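How to Put Together a Small Screw-Leg Table

14 shares | 6 comments

Small side tables with screw-in legs are sold under a lot of names, but most of them go together the same way. I have built the Fletel and the Tandero, and the only real difference was the shape of the foot. The steps below should work for any light table with a one-piece top and round legs that turn into sockets.

Set aside half an hour. You can do it faster, but the legs need to go in straight, and rushing is how threads get ruined.

What you need

An old sheet or blanket
A damp cloth and a dry cloth
A pencil or some masking tape
A small level
Felt pads, if the table will stand on wood or tile

Clear a space on the floor or on a bench and spread the sheet over it. Open the carton along the tape and take everything out before you throw away any packing. The loose feet on the Tandero came in a small bag taped inside the lid, and I had the carton folded for recycling before I found it.
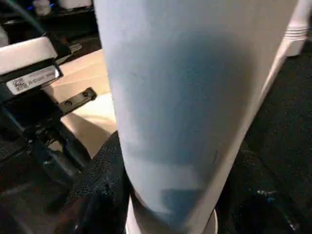

Wipe the threads with the dry cloth. Dust and bits of foam get into them and make a leg feel tight when it isn't. Check each socket the same way and pick out anything left over from the factory. If a thread is chipped or flattened, stop and ask the store for a replacement part. A damaged leg will go in crooked and may take the socket with it.

Attaching the legs

1. Lay the top face down on the sheet.

2. Set the first leg in its socket and turn it backward, counterclockwise, until you feel a small click or drop. That is the start of the thread.

3. Turn it clockwise by hand. It should move easily for the first 2 turns. If it binds, back it out and start over.

4. Stop when the leg is snug. Do not tighten it all the way yet.

5. Do the same with the other legs, then go around again and tighten each one.

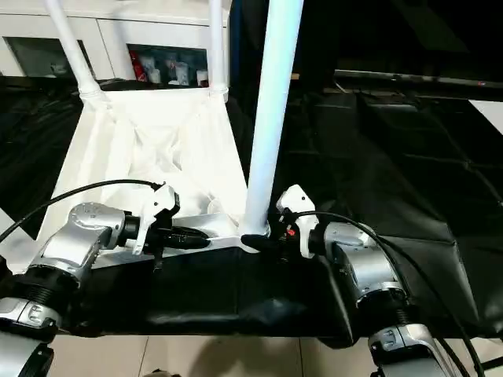

Table upside down, with legs standing in the sockets.

Don't use pliers or a wrench on the legs. Hand tight is enough for a table this size. If your hands slip, wear a rubber kitchen glove.

Lift the table by the top to turn it over - never by one leg. Put it where it will be used and press down on each corner in turn. A slight rock usually means one leg needs another quarter turn. If it still rocks, move the table to another spot before blaming the legs. My kitchen floor drops toward the back door, and I lost most of an evening to that once.

Put the level on the top in both directions. Felt pads can be doubled up under a short corner.

Care

Check the legs again after a week and then every few months. I do mine in November, when the porch furniture comes in. Clean the top with the damp cloth and plain dish soap.

6 comments | Share this page | Print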